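Chapter 4
Walls, Joints and Bond Patterns

4.1 Why the pattern matters

A masonry wall is made of small units held together by mortar, and its strength depends as much on how the units overlap as on what they are made of. The arrangement of overlaps is called the bond. This chapter covers the common bonds, the rules for laying them out, and the ways in which a wall's surface can be read to learn about its structure.

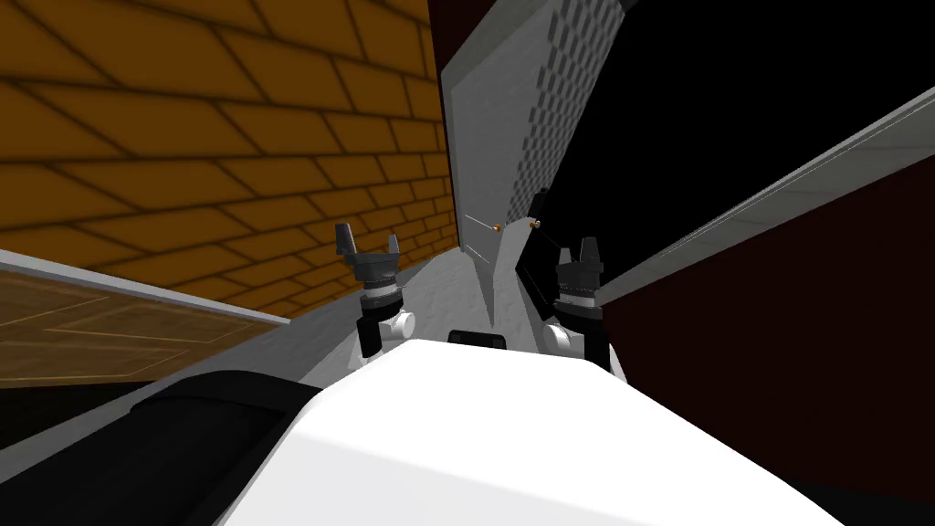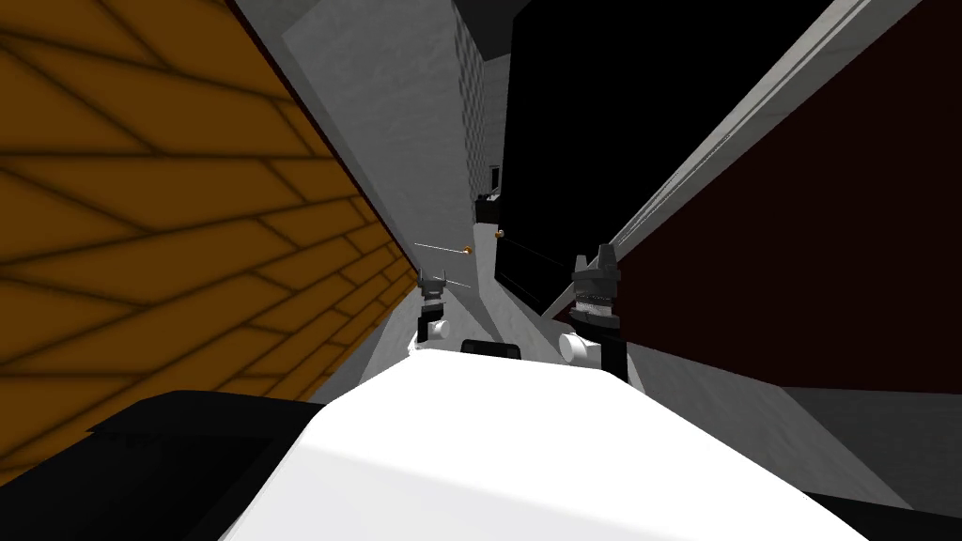
Figures 4.1 and 4.2. Orange wall surface at a slant, computer renderings.

A reader who can recognize a bond from an angle is better placed to judge an existing wall, where a clear front view is often blocked by planting, a neighboring building or a narrow passage. Lines that are level on the wall will appear to run together with distance, and the face of each unit will seem shorter or longer than it is. Measurements should therefore never be scaled from an oblique view. Take them from the wall itself, with a tape held along the course.

4.2 Terms

A course is one horizontal row of units together with the mortar bed beneath it. The bed joint is the horizontal joint between two courses. The head joint is the vertical joint between two units in the same course; older texts call it the perpend. A stretcher is a unit laid with its long side showing. A header is a unit laid with its short end showing. A wythe is one vertical layer of masonry, one unit thick. Lap is the horizontal distance between a head joint and the nearest head joint in the course below.

These terms are used without further explanation in the rest of the book. Tuominen's notation, introduced in Chapter 2, writes a stretcher as S and a header as H, so that a course can be set down as a string of letters and checked by eye against the drawing.

4.3 Load paths and lap

When a point load rests on a wall with no lap, it passes down a single stack of units. The head joints on either side of the stack carry little shear, and the stack can settle apart from its neighbors. When the units overlap, each one passes its share of the load to two units below. The load spreads outward with each course until the pressure on the bed joints is low.

The spread depends on the lap. Half lap, in which each head joint sits over the middle of the unit below, gives the widest spread for a wall one wythe thick. Quarter lap gives a narrower spread but allows headers to be used, which tie two wythes together. For this reason quarter lap is common in solid walls and half lap in veneers.

The wall tests carried out at Naltberg illustrate the difference. Hilkka Tuominen built panels of equal height and thickness, one set in half lap and the other in stack bond, and loaded each at a single point on the top course. In the stack-bonded panels the first cracks followed the head joints nearly straight down. In the half-lap panels they ran in steps, along a bed joint and then down a head joint, and appeared at a higher load. The full results are given in Table 4.3 at the end of the chapter.

4.4 Setting out a course

Setting out begins with the coordinating size, the size of the unit plus one joint. Suppose a wall is to be 1,000 mm long between fixed ends and the coordinating length of the unit is 200 mm. Five units fit, less the one joint that is not needed at the end. If the length does not divide evenly, the remainder may be taken up in the head joints, provided the change in each joint is too small to notice, or by a cut unit placed near the middle of the course. A cut unit should not be placed at a corner - the lap there is already reduced by the change in direction.

Openings are set out in the same way. The retaining wall at Trilledport, studied in Section 4.8, shows what happens when this step is left out: drain openings were placed by equal spacing alone, and the head joints above them line up through three courses.

4.5 Running bond

Running bond consists of stretchers only, with half lap. In Tuominen's notation every course reads SSSS, and alternate courses are offset by half a unit. At a plain end, every second course is finished with a half unit.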